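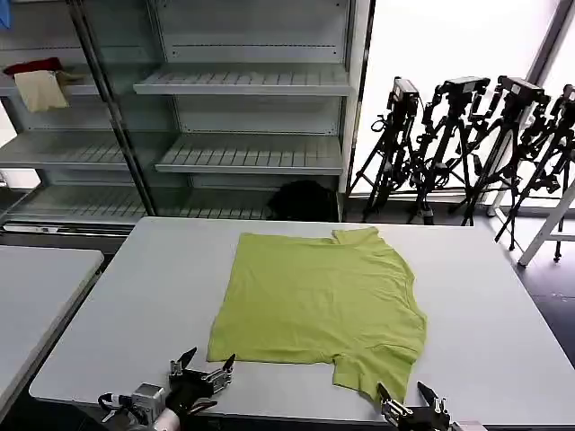 Ticket: shirts coming out lopsided, shelf space at the folding table
Opened by: Feven Adugna
Status: waiting on reply

Hi Gemechu, me again! So the T-shirts still won't fold even. I lay one flat, smooth it out, fold it up, and one side ends up wider than the other by 2 inches or so. It's mostly the short-sleeved ones, the thicker stuff from the Stirimton order is fine.

What I've tried so far:

Turned the shirt sideways on the table before the first fold. A bit better, but the sleeve nearest me still slides off the front edge and drags everything with it.

Pulled the hem straight first and left the collar for last. Better again – I got four good ones in a row and then a bad one (of course).

Did a stack of 20 with the sleeves tucked in before anything else. Slow, but they matched.

The other thing is where the piles should go. Your note says "gray shelves" and I'd like to be sure we mean the same ones before I start loading them up.

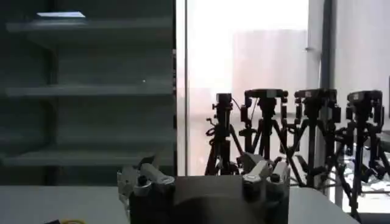 Dark gray shelving past the table, nothing on these three shelves.

Is that the unit you meant? If yes, could I put shirts in the middle and keep the lowest shelf for the Giretach bags? Also, do you want collars facing out or folded edge out? I've been doing folded edge but I can switch.

Feven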